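De: Tamara Ardeleanu
Para: lista manipulação
Data: 16 Sep 2024
Assunto: Re: portas de armário, demonstrações com garra de mão

Oi, pessoal,

Respondo embaixo da mensagem da Margareta, cortei o que já tinha sido discutido.

> Margareta Stanciu escreveu:
> Li o rascunho do Moldovan inteiro no trem e fiquei com duas dúvidas.
> A primeira é se vocês separam "puxar a porta" de "segurar a porta
> enquanto a outra mão trabalha", porque na tabela 2 parece tudo
> misturado. A segunda é de onde vem a melhora nas portas curvas. É
> mais dado ou é dado melhor? Aqui em Clotmont tentamos só aumentar o
> número de demonstrações e a curva ficou parada.

Sobre a primeira: separamos, sim, mas você tem razão que a tabela não mostra. No conjunto completo temos 200 demonstrações com o armarinho de madeira, e em 91 delas a porta precisa ser mantida aberta em algum trecho. O rótulo é por trecho, não por demonstração, e foi aí que eu me enrolei na hora de montar a tabela (juntei as duas colunas para caber na página, confesso). Na próxima versão elas voltam separadas.

Sobre a segunda, a resposta curta é dado melhor, e a comprida é a que me custou o mês de fevereiro. No começo a gente pegava a porta por onde desse, cada operador do seu jeito, e a política aprendia uma espécie de média entre pegadas que não existe no mundo real: os dedos fechavam no ar, um dedo de distância da borda. Depois combinamos uma regra só. Os dois dedos entram pela borda fina do painel, um de cada lado, e a garra acompanha a porta sem torcer o punho. Os marcadores quadrados nas duas placas têm que continuar visíveis para a câmera da própria garra o tempo todo, senão perdemos a abertura dos dedos e o trecho vai para o lixo. A pegada na borda fica assim: 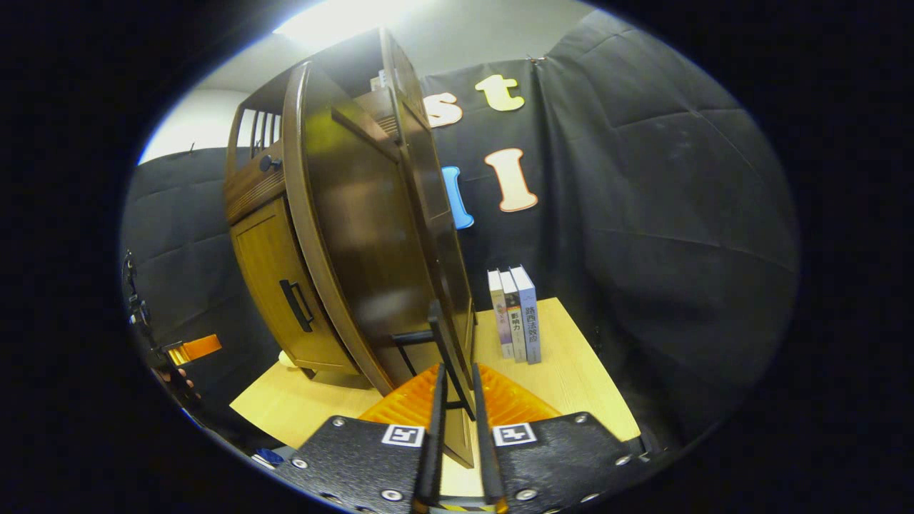

Safta Anghel: no Drulberg fizemos quase igual, mas o que mais derrubou nosso resultado foi a força do fechamento. Se o operador aperta demais, a largura medida entre os dedos satura e a política não distingue mais "segurando" de "fechado sem nada". Vocês filtram isso?

A Safta me mandou isso em particular e deixou que eu repassasse, porque acho que interessa a todo mundo. Filtramos, mas de um jeito bem tosco: comparo a largura medida com a espessura do painel e jogo fora o trecho se a diferença passar de um limite fixo. Funciona para este armário. Para móvel de espessura variada vai ser preciso outra coisa, e se alguém tiver ideia eu agradeço muito!

Agora os números, que foi o que o Barry pediu. Com as mesmas 200 demonstrações, antes e depois de unificar a pegada, o sucesso em abrir a porta curva subiu de 60 para 91 por cento. A parte chata é que a porta plana não mudou quase nada, e ainda não sei explicar direito. Minha suspeita é o puxador: na porta plana tem uma barra vertical preta, e ali todo mundo já pegava igual, com regra ou sem regra. Se for isso, faz sentido que o ganho só apareça onde a pegada era bagunçada - mas é suspeita, não coloquei no texto.

Outra coisa que mudou foi usar duas garras no mesmo móvel. Uma fica do lado da porta aberta, a outra trabalha na frente do armário. Cada uma grava o seu vídeo e a sua trajetória, e o alinhamento no tempo é feito depois. Deu uma trabalheira danada acertar os relógios, e o primeiro script que usei atrasava uma das trajetórias em 7 quadros. Só percebi quando a Paraschiva Munteanu plotou as duas juntas e me perguntou por que uma mão reagia antes de a outra se mexer. O interior do armário, com a prateleira no meio, também dá um problema próprio, porque fica bem mais escuro que a mesa e a exposição automática demora a se acertar. Por isso os trechos de entrada agora têm uma etiqueta à parte.

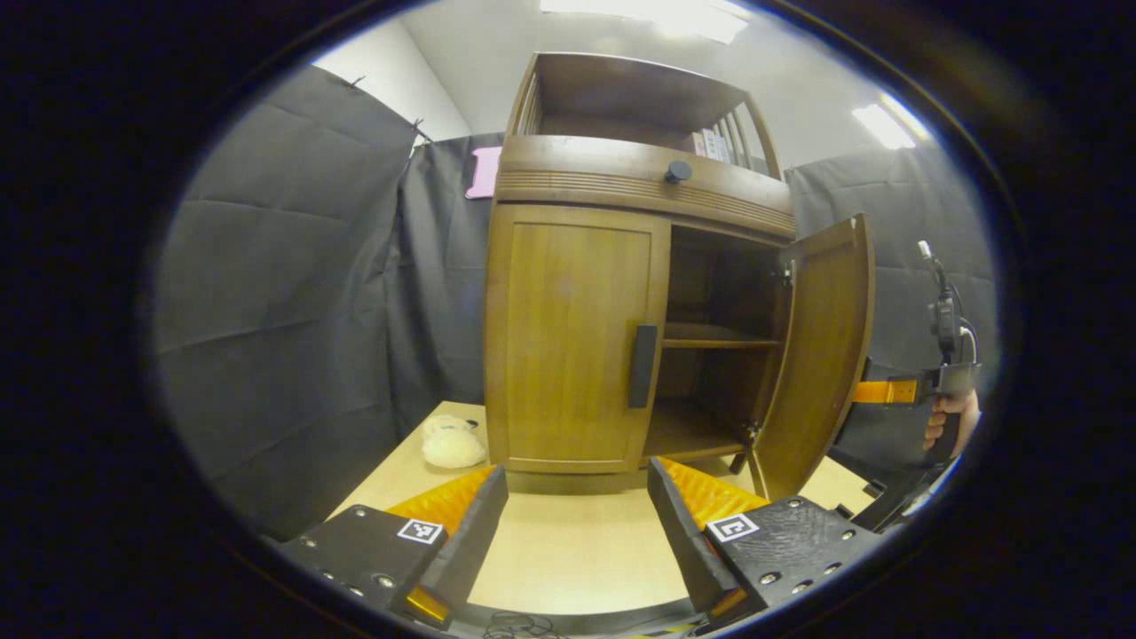

O QUE FALTA

Tenho três pendências antes de mandar a versão nova para a lista:

- refazer a tabela 2 com puxar e segurar em colunas separadas;
- rodar de novo a porta plana com outra semente, para ver se aquele empate é mesmo empate;
- testar a política no armário de Naltarthorpe, que tem a porta mais pesada e nunca apareceu no treino.

O Barry Lightfoot se ofereceu para o último item, se o envio sair a tempo. Margareta, se você puder me mandar as trajetórias de Clotmont no formato bruto, passo o mesmo filtro de largura nelas e a gente vê se a sua curva parada é o mesmo problema da pegada. Não precisa limpar nada antes, pode mandar do jeito que está.

Abraço,
Tamara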